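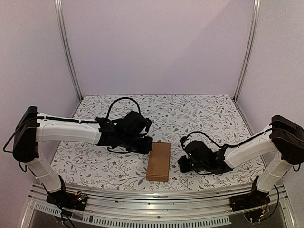 4.2 Do shoppers reuse the box?

The claim that households keep and reuse shipping boxes rests on thin evidence. Ots reported high reuse in the Gurkano trial, but her figure comes from a single question asked in February, when many homes still had holiday packaging in the closet. Our own survey went to 2712 customers of two online stores, Flarnance and Laur, and 507 replied. People who care about waste are more likely to answer a survey on waste, and we see no good way to correct for that.

Even among those who replied, "reuse" covered a lot of ground. Some meant mailing a second parcel. Others meant a box sitting flat behind a door until recycling day – which we would call storage. Plain brown cardboard (Figure 4) was the only material named in the question, so we can say nothing about padded mailers or plastic bags.
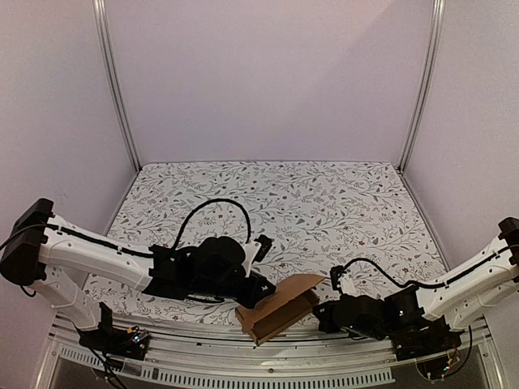 Chae argues that a small deposit would settle the matter, and points to the Skultari scheme, where 900 boxes were sent out with a return label. We are not convinced. The scheme counted a box as returned when the label was scanned, whatever state the box was in, and only 100 were ever checked by hand. A deposit may well bring boxes back. Whether they can carry another load is a separate question – and one the published data do not answer.

Contact: Helju Ots, corresponding author | © 2020 The authors | Back to top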